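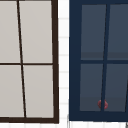
Speaker notes - budgeting for kitchen robots, the first year

Open with the money. Don't do the bio, Palesa Mabaso is introducing me and she'll cover it. Thank Povmont for the room.

First line: how many of you have a quote on your desk right now for an arm? Hands. How many have a line in the budget for the year after you buy it? Wait. Let it be quiet for a bit.

We started in September with one sheet of paper and one number on it. The arm. By October 2025 it was 8 pages. Show both if the slides load. If not just hold up the paper.

What was missing from page one, go fast:
- simulation seats and the person who builds the kitchens
- spare fingers
- the mount. always the mount
- floor work, power, somebody to sign off the power
- hours. So many hours

Simulate first, buy second. This is the main point so slow down here. Bralthorpe wanted hardware in the room before anybody had tried the tasks. We said give us 4 weeks in a rendered kitchen and then we'll tell you what to order. They grumbled, they said yes. Cheapest 4 weeks in the whole plan.

Why kitchens - dishes and food are where the buyers are asking. Plates in sinks, cups tipped over, food on a plate on the counter with a sink right next to it. Ugly little reaches. A catalog reach number doesn't tell you if the wrist can get down into a basin with a faucet standing over the rim. You find that out in sim or you find it out after the invoice.

Point at slide, don't read it.

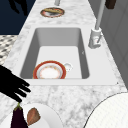 So reach. Ask three things before you talk price. How deep is the deepest thing you go into. What's standing next to it. What does the hand have to clear on the way over. Write the answers down and send them to the vendor and make them answer in writing. Kirnine did, two pages, very useful. Another vendor sent us a brochure. (don't name them even if asked!!)

Grippers. Budget for more than one kind. Rim of a plate and a round vegetable are different jobs and the hand that's great at one may be so-so at the other. We carried a line for a second gripper from day one and finance tried to take it out twice. Keep it in. If you must cut, cut the nicer stand.

Spares - our order had 215 replacement finger pads on it. People laugh. Fine, let them laugh, then say lead time. Pads are cheap, waiting is not. Same for cables.

Now the hours slide. 627 hours of staff time in the plan for the first year and that's only what we could put a name next to. Setup, resets, cleaning up recordings, redoing the ones where a setting was wrong. Resets are the big one on real hardware. In sim you press a key and the plate is back where it was. In a real kitchen somebody puts it back, all day long, and that person has a salary. Put the salary in the equipment request - even if your form has no box for it. Use the comments box. We did.

Caution though, don't oversell sim. Say this clearly. Wet plates, greasy plates, a cup that slides a bit when you touch it - our sim numbers on those I would not sign my name under. We use it to choose equipment and to throw out bad ideas early. We don't use it to promise anybody a sucess rate. If someone in the audience is about to do that, catch them at the coffee.

Lease or buy. Skip if over time. Short version: lease the arm if you're still changing tasks, buy the gripers either way, you'll wreck a few. Sfakianakis went the other way and bought everything, and for them it was right, they run the same station every shift and it isn't going to change. Ask what changes at your place over the next two years. If the answer is "not sure", lease.

Service contract - read what counts as a visit. Ours didn't include travel. Ask about software updates too and who pays when one breaks your setup.

Ask for the room: go home, take your quote, add a page for people, a page for spares, a page for the sim work. Send it up as one number. Two numbers and they'll pick the small one.

Questions. Probably get: which simulator (say we tried a couple, talk after), how accurate is the total (came in over by a bit, mostly the floor work), can we have the template (yes, leave email with Palesa).

Water!! and give back the clicker.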